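Teaching a robot arm to put the pen away

Elvia Sandoval was grinning before I had my coat off. "You have to see it miss," she said, and pulled a second chair up to her desk at Lutelwood, the small research lab in Wurnbridge where she has been working on robot arms that practice in simulation. So we watched it miss. The arm came down over a round table, the pen touched the rim of the cup, tipped, and rolled away. She loved it!

The job is one any kid can do: pick up a pen, stand it in a pen cup. For a simulated arm it's a surprisingly good test, she told me, "because a pen is long and skinny and the cup is only a bit wider than your grip. Being off by a hair at the fingers means being off by a lot at the tip."

Her method, which the team calls Duvberg (after a street she used to live on), changes when the arm is allowed to think again. Most of the policies she started from looked at the table, planned a long stretch of motion and ran it to the end. Duvberg lets the arm plan freely while it's far from the cup, then makes it look again every few moments once the pen gets close.
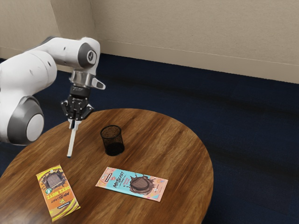

"The slow part is the last bit before the drop," Sandoval said. "You've got the pen at a slant, you've got to swing it upright, and you've got to do that over the opening and not next to it. If you only look once, you're trusting a guess you made ages ago."

She also leaves things lying on the table that have nothing to do with the task, candy wrappers for instance, with loud colors and big lettering. An early version got distracted by bright packaging and drifted toward it. The fix was to train with different clutter each time, and she's still pleased by how well that worked.

And the numbers? In the latest round, each version got 60 tries. The old one failed 5 times on the rim alone. Duvberg did that twice. "I ran the whole thing three times over, I didn't believe it," she said, laughing. It does take longer per try, and she wants that in print too.

Next comes Trujillo, the lab's name for its real-world test bench, where the same policy will have to cope with a real arm and a real pen. She's hoping to start in August. I asked if she was nervous. "Oh, it'll drop pens all over the floor," she said. "I can't wait." Then she hit restart, and we watched another one.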